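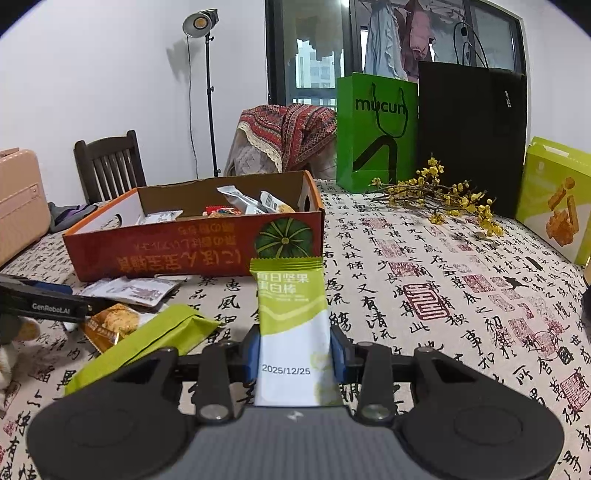 Une barre aux noix dans son sachet vert et blanc, devant le carton rouge.

Mercredi 25 décembre 2024

De garde à la clinique depuis huit heures. J'ai trouvé Gasine debout dans sa cage, ce qui m'a fait plus plaisir que le reste de la journée. Hier soir elle ne levait pas la tête. Elle a bu seule dans la nuit, la perfusion passe bien, les gencives ont repris une couleur correcte. J'ai baissé le débit à 9 h et je lui ai proposé une cuillère de pâtée tiède. Elle l'a léchée, puis elle a tourné le dos. Je n'ai pas insisté.

Zhong, le vieux chat insuffisant rénal, va moins bien. Il a perdu 200 grammes depuis son contrôle de septembre et il a vomi deux fois avant midi. Prise de sang refaite, résultats à peu près comme je le craignais. J'ai appelé sa propriétaire. Elle était à table, j'entendais la famille derrière. Elle passera demain matin et nous parlerons de la suite à ce moment-là. Elle m'a demandé s'il souffrait. J'ai répondu qu'il était inconfortable et que je lui avais donné quelque chose contre les nausées, ce qui est vrai.

Quatre appels entre onze heures et quatorze heures. Deux chiens qui avaient mangé du chocolat, dont un de 40 kilos qui avait volé deux carrés de lait : je l'ai laissé chez lui, avec consigne de rappeler au moindre tremblement. L'autre était petit et la tablette était noire, je l'ai fait venir. Il a vomi le papier avec. Un lapin qui ne mange plus depuis la veille, arrivé à 13 h 30, ventre tendu, gardé pour la nuit. Et un monsieur qui voulait savoir si nous étions ouverts pour couper les griffes.

L'appareil de radio de Ranik a de nouveau affiché son erreur au démarrage. Il faut l'éteindre, attendre cinq minutes, le rallumer. Le devis pour la pièce est à 2 000 euros et il dort dans la bannette depuis des semaines. À remettre sur la table à la prochaine réunion. J'ai quand même pu faire le cliché du lapin au troisième essai, l'estomac est plein de gaz, pas de corps étranger visible.

Dans l'après-midi, le calme. J'ai rangé les tiroirs de la salle de préparation, jeté les compresses périmées, noté ce qui manque pour la commande Stastum : cathéters roses, sérum physiologique, bandes cohésives. Les aiguilles orange sont en trop, quelqu'un en a commandé deux fois. J'ai complété les fiches d'hospitalisation et écrit le courrier de référé pour la boiterie de lundi, que je repoussais.

À 18 h, Gasine a mangé une demi-boîte. Elle a même protesté quand j'ai repris la gamelle. Température 38,4. Si la nuit est bonne, je retire le cathéter demain et elle rentre chez elle vendredi.

Zhong dort sur la bouillotte. Je lui ai mis la cage du bas, loin des chiens. Prochain contrôle à 22 h, puis à 2 h. Le lapin a fait trois crottes, toutes petites. Je les ai notées sur sa fiche.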